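Decorative Arts Survey, Part 2
Handout 14: Reading the foot of a ceramic dish
Prepared by Ehab Abdelaziz

Please read these notes before the handling class. In September we looked at painted borders. Now we turn the dish over, and we stay there for the whole session.

Students often look first at the painting, because it is the part the potter wanted us to see. But the painting can be copied very well. The foot is more difficult to copy, and many later makers did not try. When you write a catalog entry you should describe the foot before you give any opinion about the date.

1. The foot ring

Run your finger slowly along the ring. Is it cut straight, or does it lean to the inside? A ring which leans inside is called undercut. Look also if the edge was left without glaze. On many kiln-fired wares the edge must be wiped clean, or the dish will stick to its support in the kiln. Small grains of sand may remain in the glaze near the edge — note them, do not remove them.

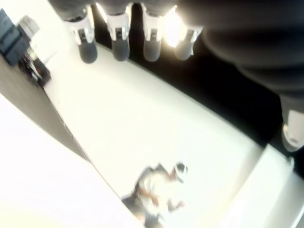
Fig. 1. Fingers and thumb of a robotic hand.

2. The base

The base inside the ring can be glazed or bare. If it is bare, write the color of the clay in ordinary words: gray, buff, orange, brown. Please avoid "earthy," it tells the reader nothing. Thin lines that spread from the center are usually left by the turning tool. We call them chatter marks when they are short and regular.

A mark on the base is not a date. The Chraibi group of dishes is our best lesson here. It has 34 pieces, and 23 of them carry the same painted square mark, but the feet are of two different kinds. The old catalog put all of them together. I believe that we have two workshops, and perhaps one generation between them.

3. Wear

Real wear is uneven. A dish that was used for a long time has scratches in many directions on the well, and the foot is smooth in the places where it touched the shelf. If the scratches all go in one direction, be careful.
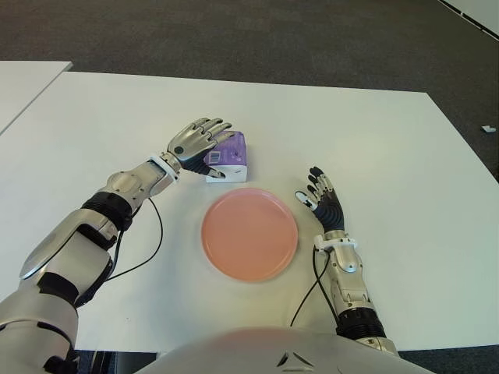

The same rule is good for stains. Old dirt goes down into the cracks of the glaze and becomes pale at the sides. A stain put there to deceive often sits on the surface and has one flat tone.

4. For the next class

Read the Plastotley sale catalog, lots 1 to 14 only. Choose one lot and write 300 words on its foot and base, with no word about the decoration. Compare it with one dish from the Flitau collection — you will find the drawings in the blue folder in the study room. Measurements are in centimeters, diameter first, then height.

Terms to know: foot ring, undercut, well, cavetto, chatter marks, kiln grit, crazing.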